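4.2 Stripes, folds, and the limits of a round lens

Having dealt with tables, which are flat and therefore flattering to everyone's method, we turn to beds. The Bistdale set contains 300 folding episodes recorded with hand-held grippers on ordinary bedding, and it was collected to find out whether the edge-first grasp proposals of Section 3 survive contact with a patterned duvet. In April we were confident that they would. The first run of the evaluation took care of that.

The difficulty is easy to state. Our proposal network, Gavdale, looks for long, continuous contrast boundaries and treats them as candidate cloth edges. On a plain surface this works well, and the few false proposals tend to sit on shadows. A striped duvet offers dozens of long, continuous contrast boundaries, none of which can be picked up. The wide-angle view makes matters worse by bending each stripe into a curve, and a gently curved line next to a fold is, as far as Gavdale is concerned, the finest hem it has ever met.

Figure 3 shows two views from the set. In both, a red item lies on the striped cover and the fingers are open, but the item and the stripes present themselves very differently to the network.

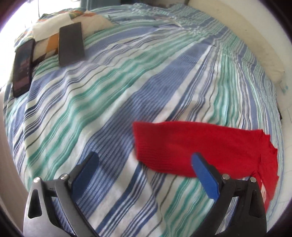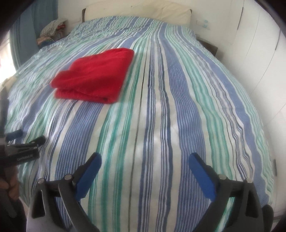

Figure 3. Wrist views from the Bistdale set, with a red item on striped bedding. Top: the stripes run diagonally across the view and bunch into narrow folds at the upper right. Bottom: the stripes run from the near edge toward the head of the bed, and the red cloth is folded in layers.

4.3 Effect of the stripe penalty

The remedy we tried first was to train on more stripes. This produced a network that was equally wrong and more certain of it, and we do not report it further. The version we kept adds a penalty term for boundaries that have parallel neighbors of similar length. A hem usually has cloth on one side and something else on the other, while a stripe has relatives. The penalty is computed on the unrectified view, since straightening the lens curvature beforehand smeared the outer part of the image, where a good many of the real edges live.

We trained on 1,302 labeled boundary segments drawn from the Bistdale and Trukolmont sets and kept all Thibodeaux recordings aside for testing. Labels were made by hand, one segment at a time. Segments on which the two labelers disagreed were thrown out, a policy that may have removed exactly the cases a robot would find interesting.

With the penalty in place, proposals on the striped cover itself dropped sharply, and those that remained gathered where the fabric was crumpled. We consider this an acceptable class of error. A crumple can at least be grasped, even if what comes up is not what was asked for. Proposals on solid-colored garments were largely unaffected, apart from ribbed knits, which the penalty now regards with some suspicion. Fine ribbing is, after all, a set of parallel lines of similar length, and we had just spent several weeks teaching the network to distrust those.

Up to 14 proposals per view are passed on to the grasp ranker. Raising this limit recovered a few of the lost knit edges but also readmitted a number of stripes — the ranker, trained mostly on table data, welcomed them back warmly. We left the limit where it was.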